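소식 > 보도자료 > 교육·동아리
검색어를 입력하세요 검색 통합검색 상세검색

트릴타리 로봇동아리, '양팔 로봇 정리 과제' 학생 프로젝트 공개
10월 교내 발표회에서 시연… 학생 11명이 한 학기 동안 준비

공학교육 기관 트릴타리(Triltari)는 소속 학생 로봇동아리 '스코우(Skov)'가 양팔 로봇을 이용한 천 조각 정리 프로젝트를 10월 교내 발표회에서 공개한다고 밝혔다. 발표회는 본관 413호 실습실에서 오후 2시에 시작하며, 재학생과 학부모, 인근 고등학교 학생이 사전 신청 없이 참관할 수 있다.

프로젝트 이름은 '분데테티(Wundetetti)'다. 작업대 위에 흩어진 천과 작은 물건 가운데 천만 골라 통에 담는 것이 과제의 내용이다. 로봇 팔 두 대가 작업대 앞쪽에 나란히 설치되어 있고, 학생들이 원격으로 팔을 움직여 동작을 기록한 뒤 이 기록을 학습 자료로 사용한다.

천은 집을 때마다 모양이 달라진다. 블록이나 컵처럼 형태가 일정한 물건은 잡을 위치를 미리 정해 둘 수 있지만, 구겨진 천은 접힌 방향과 겹친 정도에 따라 접근 각도를 다시 잡아야 한다. 동아리는 지난 학기까지 블록 쌓기 과제를 진행했으며, 이번 학기에 난도를 높여 천을 대상으로 정했다.

참여 학생은 모두 11명으로, 기구 제작과 조작 기록, 학습 프로그램의 세 조로 나뉘어 활동했다. 기구 조는 작업대와 벽면을 조립하고 배선을 정리했다. 조작 기록 조는 물건의 배치를 바꾸어 가며 같은 과제를 반복했고, 학기 중 3503건의 동작 기록을 남겼다. 학습 프로그램 조는 이 가운데 중간에 멈추거나 천을 떨어뜨린 기록을 따로 분류했다. 분류 기준은 조별 회의에서 여러 차례 수정되었으며, 최종본은 발표회 자료집 6쪽에 실린다.

두 팔의 역할 분담도 이번 프로젝트의 주제다. 초기에는 한쪽 팔이 움직이는 동안 다른 팔을 정지시켰으나, 이후 두 팔이 각자 다른 물건을 다루는 방식으로 바꾸었다. 이 과정에서 팔끼리 가까워지는 구간이 생겨 학생들이 동작 범위를 다시 설정했다. 통의 위치도 몇 차례 옮겨 가며 시험했다.

작업대에 놓는 천은 색과 크기가 서로 다르며, 천이 아닌 물건도 함께 놓는다. 물건의 배치는 기록을 시작하기 전에 학생들이 매번 새로 정한다. 조작을 맡은 학생은 기록이 끝날 때마다 소요 시간과 특이 사항을 공용 일지에 적었다.

발표회는 과제 소개, 시연, 질의응답 순으로 진행된다. 시연에서는 학생이 직접 조작하는 방식과 학습된 프로그램으로 움직이는 방식을 차례로 선보인다. 질의응답이 끝나면 참관객도 학생의 안내를 받아 로봇 팔을 조작해 볼 수 있다. 체험은 한 번에 한 명씩 진행하며, 초등학생은 보호자와 함께 참여해야 한다.

실습에 필요한 부품과 공구 일부는 지역 장비업체 세딕스(Sedix)가 지원했다. 세딕스는 학기 초에 배선과 안전 점검에 관한 실습 교육도 한 차례 진행했다. 동아리는 실습실 사용 수칙에 따라 작동 전 점검표를 작성하고, 로봇이 움직이는 동안에는 작업대 안으로 손을 넣지 않도록 하고 있다.

스코우는 다음 학기에 천을 펼쳐서 접는 과제를 이어 갈 계획이다. 신입 부원은 학기 초에 모집하며 전공과 학년에 제한을 두지 않는다. 프로그래밍 경험이 없는 학생은 기구 조나 조작 기록 조에서 활동을 시작할 수 있다. 조작 일지와 분류 기준표는 발표회가 끝난 뒤 동아리 자료실에 게시되며, 수업이나 다른 동아리 활동에 사용하려는 경우 트릴타리 교육지원실에 신청하면 된다.

발표회 및 취재 문의: 트릴타리 교육지원실 (본관 413호 옆)
보도자료에 포함된 사진은 출처를 '트릴타리 제공'으로 표기하면 사용할 수 있다.
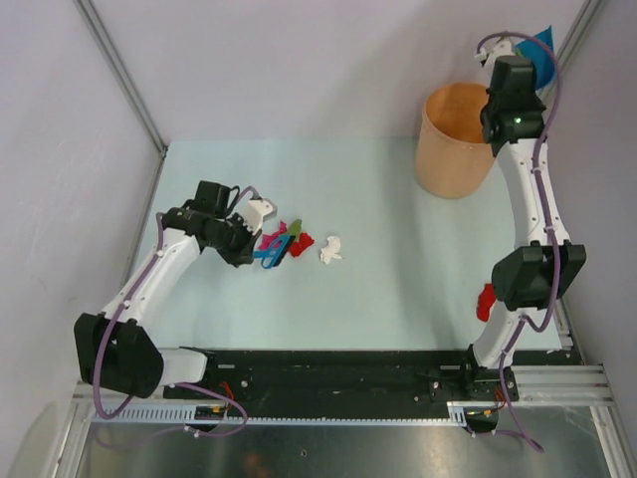
분데테티 프로젝트의 양팔 로봇. 오른쪽 팔이 통 가까이에서 파란색 천을 들고 있다. (사진=트릴타리 제공)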